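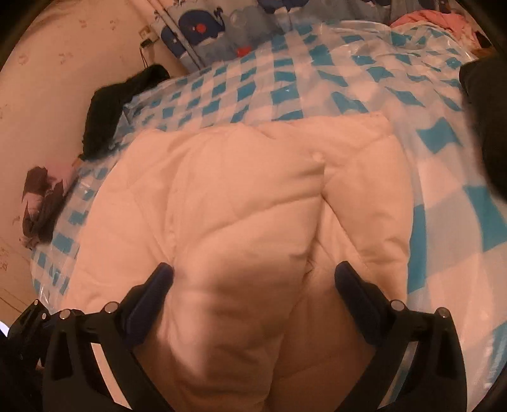 Department of Textile Care and Household Studies, Fesdale

4. Folding of quilted bedding

4.1 Why the comforter was treated separately

In the first part of the study we considered sheets, pillowcases and light blankets. These articles are thin, and after folding they keep more or less the shape that was given to them. A filled comforter does not behave in this way. The filling pushes back against the fold, and the air inside moves to the sides and makes the upper layer rise. For this reason the results for flat bedding in Section 3 cannot be applied to comforters, and we decided to report them in a section of their own.

The term "comforter" is used here for any bed cover which consists of two layers of cloth with a filling between them, held in place by stitching. Covers with a separate, removable outer case are left out. They bring a second problem — the case slides over the filling — which was studied by our group in an earlier report.

4.2 Material

The comforters belonged to the Zarno guest house and to private households in the same town. In total 280 foldings were recorded. Of these, 252 were complete, which means that the person reached a folded form and left it on the bed. The other foldings were interrupted or started again from the beginning, and they are not included in the comparison below.

Figure 2 gives a typical case. The comforter is cream-white and thick, with a diamond quilting, and it lies folded on the bed over a blue-and-white checkered sheet with a clear plastic covering. Pressed from its two sides, the cloth forms one deep crease in the center, and the padding bulges softly next to it.

Figure 2. Folded quilted comforter under pressure from both sides, with central crease.

4.3 The role of the stitching

Every seam in a quilted comforter is a place where the two layers of cloth meet and the filling is thin. It could be expected that the comforter bends most easily along these seams. With straight, parallel stitching this was the case, and people in our study often used a seam as a guide for the hand, even when they did not mention it in the interview afterward.

With diamond stitching the situation is less simple. The seams run at an angle to the edges, so a fold that is parallel to the edge must cross many of them and also many filled fields. The fold line is then not sharp. It becomes a soft, round roll, and its position may move when the comforter is put down. Several persons corrected this by pressing along the roll with the forearm. Others took the comforter from the sides and pushed it together, which makes it narrower but brings a crease into the middle. This crease usually became smaller when the hands were taken away, but with the thickest comforters it remained, and the next fold was uneven.

4.4 The surface under the comforter

We did not plan to study the surface of the bed. It became clear in the first days, however, that it has an influence. On a cotton sheet the lower layer of the comforter is held by friction, and the person can pull the upper layer over it. On a smooth plastic covering, which many households place over the sheet to protect it, the whole comforter moves together with the hand. The person must then hold one side while folding the other, or walk to the other side of the bed.

A checkered sheet offered one practical advantage for our work. Its lines could be used as a reference when we compared the position of an edge before and after folding. Where the sheet itself had been pulled out of its place, such comparison was not made.

4.5 Remarks on the method

The foldings were grouped by Junhao Lü according to the number of fold lines and the direction of the first fold. In cases of doubt, a second reader looked at the same material, and the two readings were discussed until one form was agreed. We are aware that the words "folded" and "rolled" overlap for very thick comforters. A form was named "rolled" only when no flat border could be found on any side.

The age of the filling was known only for the guest house comforters. For the household ones we had to rely on the memory of the owners, and we therefore do not use age as a factor in the tables of Section 5.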